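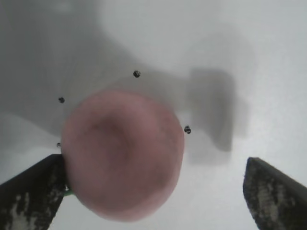 Rosa Form mit dunklerer Mulde

Kostesance - Wortsammlung zu Obst und Körben

Stand: 2002-02-12

Inhalt

Kostesance ist eine Sammlung von mundartlichen Bezeichnungen für Obstsorten, Erntegefäße und Tätigkeiten rund um die Obsternte. Sie enthält 893 Einträge. Die meisten stammen aus Gesprächen mit älteren Leuten, die selbst noch auf Streuobstwiesen gearbeitet haben, ein kleinerer Teil aus handschriftlichen Haushaltsbüchern und Marktzetteln. Pfirsich, Pflaume und Birne sind gut vertreten, Beeren kaum. Apfelsorten haben wir weggelassen, dafür gibt es bessere Verzeichnisse.

Dateien

eintraege.txt - die Sammlung selbst, ein Eintrag pro Zeile, Felder durch Tabulator getrennt
orte.txt - Ortskürzel und ausgeschriebene Ortsnamen
gewaehrsleute.txt - Kennziffer, Geburtsjahrzehnt, Beruf; keine Namen
aenderungen.txt - Korrekturen gegenüber der vorigen Fassung

Alle Dateien sind in ISO 8859-1 gespeichert. Wer sie unter DOS öffnet, muss die Umlaute umwandeln.

Felder in eintraege.txt

nr: laufende Nummer. Gestrichene Nummern werden nicht neu vergeben.
wort: die Bezeichnung in der Schreibweise der Aufnahme
lautung: vereinfachte Umschrift, nur wo eine Tonaufnahme vorliegt
bedeutung: kurze Erklärung auf Hochdeutsch
sache: Obst, Gefäß, Gerät oder Tätigkeit
ort: Kürzel nach orte.txt
quelle: G für Gespräch, H für Handschrift
sicher: j oder n

Ein n im letzten Feld heißt, dass das Wort nur einmal belegt ist oder dass die Gewährsperson selbst unsicher war. Solche Einträge bitte nicht stillschweigend mitzählen.

Gefäße 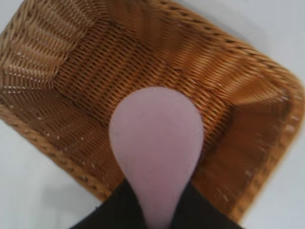 Geflecht eines rechteckigen Korbs, Blick von oben

Die Körbe haben die meiste Arbeit gemacht. Dasselbe Wort meint im einen Ort einen runden Korb mit Bügel und ein paar Dörfer weiter einen eckigen ohne Griff. Wir haben deshalb bei jedem Gefäß nach Form, Henkel und Füllmenge gefragt und die Antworten im Feld bedeutung in dieser Reihenfolge notiert. Fehlt eine Angabe, steht dort ein Fragezeichen. Das Material wurde anfangs nicht abgefragt und ist nur bei den späteren Gesprächen verzeichnet.

Maj-Britt Granström hat die Gefäßwörter durchgesehen und Doppelungen zusammengeführt. Wo sie zwei Einträge getrennt gelassen hat, obwohl sie gleich klingen, ist das Absicht.

Erhebung

Die Gespräche führten Armelle Leclerc und Wyn Eynon. Ein Gespräch dauerte meist einen Nachmittag. Gefragt wurde zuerst frei nach der Ernte, erst danach nach einzelnen Wörtern. Bei den Obstnamen legten wir Gegenstände und Abbildungen auf den Tisch, das brachte mehr als die Frageliste. Die Handschriften hat Ginette Hoarau abgeschrieben. Ihre Lesungen sind nicht gegengeprüft. 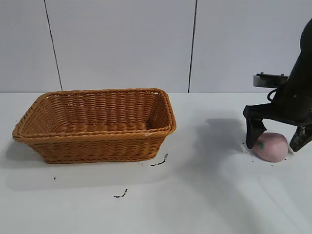 Pfirsichform und Korb auf weißem Tisch

Bekannte Mängel

Die Orte am Fluss sind überrepräsentiert, aus den Höhenlagen liegen nur wenige Belege vor. Die Umschrift wurde nach den ersten 100 Einträgen geändert: lange Vokale stehen seitdem doppelt, vorher mit Doppelpunkt. Die alten Einträge werden bis Oktober angeglichen. Bei den Pfirsichwörtern ist oft unklar, ob eine Sorte gemeint ist oder nur die Farbe des Fruchtfleischs. Nr. 500 fehlt, sie war ein Tippfehler.

Verwendung

Die Sammlung darf für Unterricht und Forschung frei benutzt und weitergegeben werden, solange diese Datei dabeibleibt. Für gedruckte Wörterbücher bitte vorher anfragen. Karten sollten nicht allein auf dieser Grundlage gezeichnet werden, dafür ist das Ortsnetz zu dünn.

Korrekturen und Nachträge sammelt Évan Rey. Am besten mit Nummer, Ort und ungefährem Alter der Person, von der das Wort stammt. Tonbänder bitte nicht unaufgefordert schicken.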